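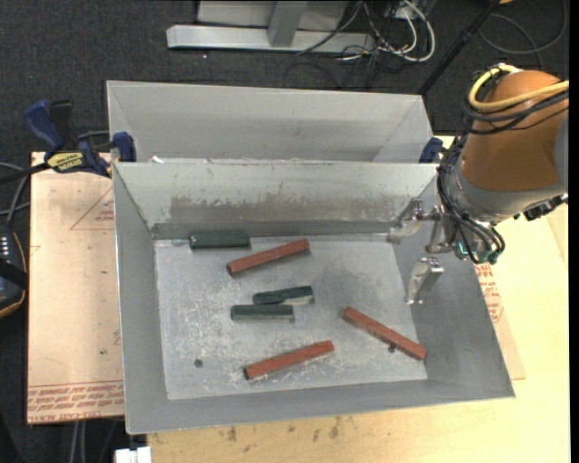

Figure 2. Metal bin with green and reddish-brown blocks on the bin floor. A second bin stands behind it.

3.2 Bins and block placement

Blocks were supplied by Clistari in two types, green and reddish-brown, the latter being the longer. Mixed sets were placed in open gray metal bins with sloping sides (Figure 2), and the resting position of each block was recorded by hand. The series comprised 117 placements, of which 8 were excluded for incomplete records.

Surface wear was treated as a separate factor. The bin floor is scuffed and scratched, and the coating on the far inner wall looks chipped along a horizontal band. Following El Khatib and Hamdy, we did not recoat the bins - friction on a worn floor is closer to that found in workshop use. Blocks lying against a wall were coded apart from those lying free on the floor, and contact between blocks was noted as a third category.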